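Home | Stories | Poems | Submit | Archive

The Blue Bin
by Amancay Maldonado
March

My aunt Macarena sold her house in Brodisbridge at the end of summer, and she asked me to come and help her with the kitchen. She said the kitchen only. The other rooms she had finished alone, in the evenings, with the radio on.

I took the early bus and arrived at almost 3 in the afternoon. She opened the door before I could knock. She was wearing my uncle's grey jumper with the sleeves rolled up, and she had a marker behind her ear.

"You are thin," she said. "Did you bring tape?"

I had forgotten the tape. She did not scold me. She gave me tea in a cup with no handle and showed me the cupboards, one after the other, as if I was a buyer.

The plan was simple. What she wanted to keep went in the bin, and what she did not want went to the neighbour, Mrs Harahap, who had a big family and took everything. The new flat was on the fifth floor, and it had one cupboard and a half. So the bin was also a kind of measure. If the thing did not go in, it did not go to the flat. 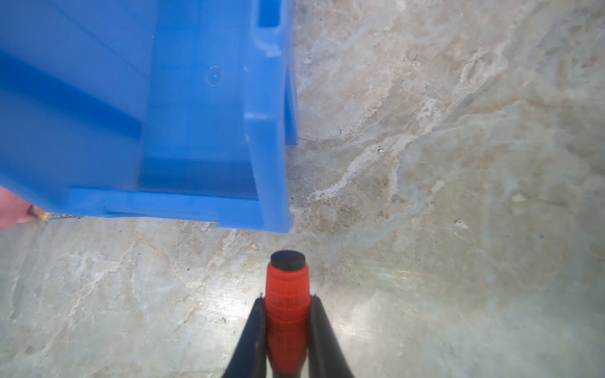

My aunt had rules for what deserved a place, and they changed all the time. In the morning, she told me, she had put in the good pot, the bad pot and the box of letters, and then she had taken them out again and washed her hands. Now the bin was on the stone with nothing in it, blue and shining on its ribs, and a little packet with bright printing was caught under its edge. I pulled at the packet but it did not come.

"Leave it," she said. "It is seeds."

"What seeds?"

"Your uncle's. From the Draltau market. He never planted them."

I let go of it. She went to the window and looked at the garden, where there was nothing but grass and the lemon tree, which was staying with the house. The new owners had asked about the lemon tree two times. They had not asked about anything else.

"We could start with the spoons," I said. "Spoons are easy."

"Spoons are not easy," said my aunt, but she opened the drawer.

We sat at the table and put the spoons on a tea towel. There was the long one for jam, and the one my cousin had bent in the garden when he was small. She held each of them for a moment and told me its story, and the stories were shorter than I expected. My uncle had liked this one. This one came free with something. This one she had stolen from a hotel, on her honeymoon, and she was still a little ashamed — and still a little proud.

"That one goes in," I said.

"Of course it goes in."

She stood up with the hotel spoon in her hand and walked across the kitchen. But before she put it in, she took hold of the slot in the side of the bin and lifted it a few centimetres. With the other hand, the one with the spoon, she pushed the packet of seeds out to where I could reach it.

"Is there a balcony in the flat?" I asked.

"A small one. It gets the sun until lunch."

I gave her the packet. She did not read it. She dropped it in, and the spoon after it, and the spoon made a big noise on the plastic.

"Now the cups," she said, and took the marker from behind her ear.

Contact the editors | © the authors | Back to top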